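Filed under: Owner Resources / Premises & Liability

Annual Premises Walk-Through for Small Business Owners
Revised November 2022

Complete before renewing a lease or opening a second location. Mark each line OK, Repair, or Refer. Comments are from the most recent walk-through, Villalba unit, 315 square meters.

1. Exits and aisles
Rear exit opens fully from inside: OK
Aisles clear to marked width: Repair
Comment: Stock from the Nilten order stacked past the floor line. Move to upper racking.

2. Electrical
Panel accessible and labeled: OK
Extension cords used as permanent wiring: Repair
Comment: 2 cords behind the packing bench. Quote requested for a fixed outlet.

3. Walls and surfaces
Cracks recorded with date and location: OK
Flaking or chipped spots noted: OK
Change since last record: Refer

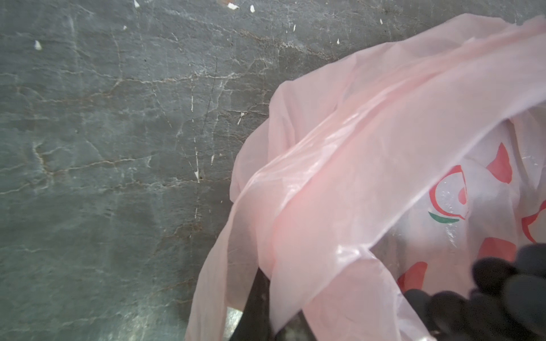 Item 3. Fine pale cracks on gray wall surface, with small chipped spot.

Comment: Record surface cracks even where they look cosmetic. Landlords often dispute the starting condition at the end of a lease. No width was measured at this visit. Referred to the building owner under lease clause 7.

4. Fire equipment
Extinguisher tag in date: OK
Extinguisher serial ending 353 matches register: OK
Alarm test logged: Repair
Comment: Last entry August. Monthly entries required.

5. Records
Insurance certificate on site: OK
Contractor certificates on file: Refer
Comment: Zoredus certificate missing. Invoice 751 on hold until received.

Inspected by: Miroslava Mykhailiuk
Open items to be closed before the lease is signed.

Comments (3)

Florian Le Goff
Does item 5 apply to subcontractors? Our Kamen unit uses one firm that sends different crews.

Miroslava Mykhailiuk
Yes. One certificate per legal entity, including each subcontractor.

shopowner_north
Would add a line for outdoor lighting. Our insurer asked for it at renewal.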